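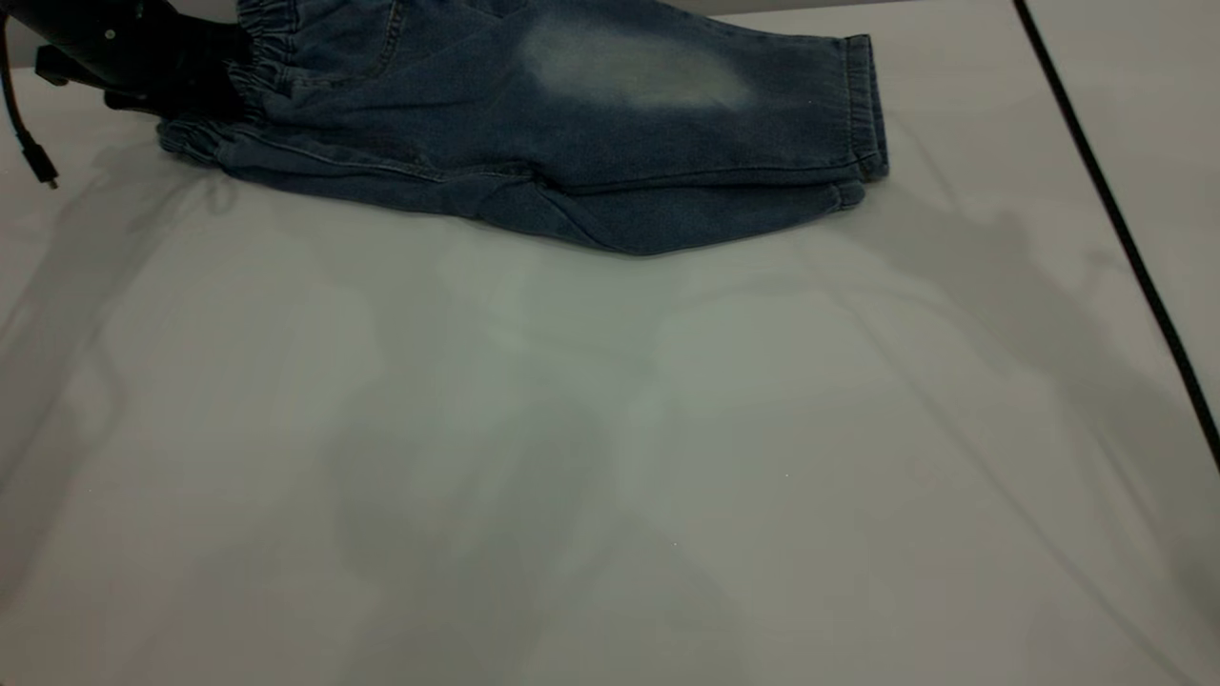
Pull-on jeans with the elastic waist, on the sorting table.

Minutes, November meeting of the Bradau Clothing Exchange
Taken by Na-rae Woo (me again, sorry about the spelling)

We got going at 6:40 because the side door was sticking and half of us were out in the rain. Vaughan Ngata ran the meeting. Last month's minutes were fine except I'd written Covemach as our shelving supplier and they're the ones with the hangers. Psarras is the shelving. Fixed!

Denim
This took up most of the evening. We have 68 pairs of jeans and denim pants waiting to be sorted, and Vaughan would like them on the shelves before the holiday rush. The big argument was whether pull-on pants belong with jeans or with leggings. I've always put them with jeans (they're denim, they have pockets, case closed as far as I'm concerned) but a couple of people said shoppers who want elastic go straight to the leggings and never look anywhere else. We voted and jeans won, with a little sign on the leggings shelf pointing people over.

Then we got onto fading. Somebody had been putting anything with a pale patch on the leg into the rag bin, and I got a bit worked up about it, I'll admit. Lots of denim is sold with a wash like that! From now on a faded area is fine as long as the cloth is sound. Thin spots you can see daylight through still go to rags, and so do broken zippers unless one of the menders wants them.

Folding
We tried three ways of folding on the table and talked over all of them. Hanging is out for now, we only have 38 of the good clip hangers and skirts need those. Rolling looks cute but the rolls come undone the minute a shopper pulls one from the middle. So it's folding, legs doubled over and then over again until you have a bundle that fits the shelf.

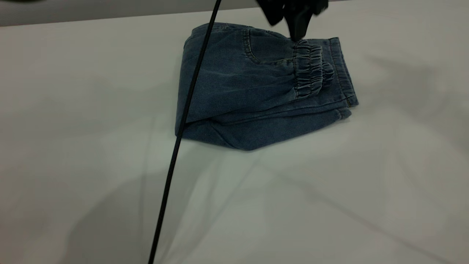 The trouble with the elastic ones is that the waist puffs up and you end up with a stack that leans, fat on one side and flat on the other. My suggestion was to turn every other pair the opposite way around, and Vaughan wants to stop at six in a pile whatever we do. Both agreed. Size stickers go on the outside where people can read them without unfolding the whole thing, please please please.

Shelves
Psarras quoted us $2,492 for the long wall, put up and leveled. We have $2,000 set aside. Vaughan will ask if we can leave off the top row, which most of us can't reach anyway. I said I'd measure the wall again since my numbers and his don't match.

Swap day at Gonau
The Gonau hall is ours from 9 in the morning. We'll take denim, coats and kids' shoes and leave the dressy stuff at home this time. We still need two folding tables and a mirror that isn't cracked. I can bring my own mirror if someone has a car it will fit in.

Other things
The lint rollers are gone again. The kettle is fine, it was the outlet. Please don't leave bags outside the side door overnight, even if it's only one bag.

To do
Vaughan: call Psarras, check the Gonau key
Na-rae: measure wall, leggings sign, size stickers
Everyone: jeans pile, an hour each if you can manage it

Finished at 8:15.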